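Hand-held gripper demonstration

Hand-held gripper demonstration is a method of gathering training examples for robot manipulation in which a person carries out a task with a portable gripper instead of steering a robot arm. The gripper has a camera fixed to it, and the recorded video, together with the path of the device and the opening of its jaws, forms the example from which a control policy is learned. The method belongs to the wider field of imitation learning.

Background

Early work on learning from demonstration relied mainly on two ways of recording. In kinaesthetic teaching the operator takes hold of the robot arm and moves it through the task. In teleoperation the operator drives the arm from a distance with a joystick, a glove or a second arm. Both give exact joint readings, but both tie up a robot for as long as recording lasts, and both restrict the work to the room where the robot stands.

A hand-held gripper removes the robot from the recording stage. The jaws are normally the same shape as those later mounted on the arm, and the camera sits in the same position relative to them, so that what the policy sees in use resembles what it saw in training. The human hand stays behind the camera.

Equipment

A typical device consists of a handle, a trigger or sliding grip, two fingers and a wide-angle camera. Position is recovered from the video itself, often with the help of an inertial sensor. Finger opening is read either from an encoder or from markers placed on the fingers.

Camera view

The wrist camera looks past the fingers towards the work surface. Both fingers should remain in view when the gripper is open, as their position is one of the cues the policy uses to judge distance before a grasp.

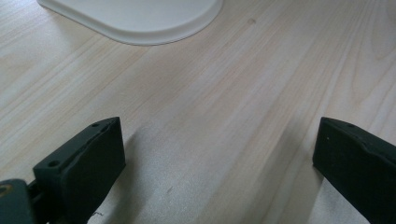
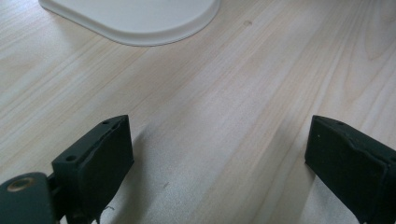

Open gripper over a wooden work surface, with part of a white object at the top of each view.

Plain surfaces are harder for position tracking than cluttered ones, because the software depends on finding small fixed features from one moment to the next. Wood grain, knots and scratches are often enough at close range. Where they are not, printed markers may be placed at the border of the work area, although a policy can come to depend on them if they appear in every example.

Recording procedure

Recording is divided into episodes, each covering one attempt at the task. An episode usually opens with the gripper still and the fingers apart, continues through approach, grasp, transfer and release, and closes with the gripper withdrawn. Between episodes the operator moves the objects to new starting positions. Operators are asked to keep a steady pace and to avoid twisting the wrist beyond what the target arm can reproduce.

Practice differs on failed attempts. Some groups delete them. Others keep them when the operator recovers and finishes the task, on the grounds that a policy trained only on clean runs has no example of how to correct an error.

Example collection

The Meltia collection, assembled by Chia-jung Hsieh at the Destunley workshop, covers tabletop pick-and-place and contains 3,712 episodes. Of these, 514 were set aside for testing and were not used in training. The recordings were made with two grippers of the same pattern, known as the Nunis type, and later converted to the Kuo format, which stores video, position and finger opening as separate streams on a shared clock. An earlier release held 600 episodes and lacked the finger stream.

Processing

Raw recordings are checked before use. Common faults are loss of tracking, clock drift between the camera and the encoder, and fast movements that exceed the speed limit of the target arm. Episodes with short gaps in tracking can be repaired by interpolation — longer gaps normally lead to rejection. The remaining episodes are trimmed at both ends, resampled to a fixed rate and expressed as movements relative to the current gripper position, so that the result does not depend on where the robot base is placed.

Limitations

The method records no joint angles, and an operator may reach a pose that the arm cannot. Contact force is also missing unless sensors are built into the fingers. Tasks needing more than one gripper require the two paths to be placed in a common frame of reference, which adds a calibration step at the start of each session.

See also

Imitation learning
Kinaesthetic teaching
Teleoperation
Visual odometry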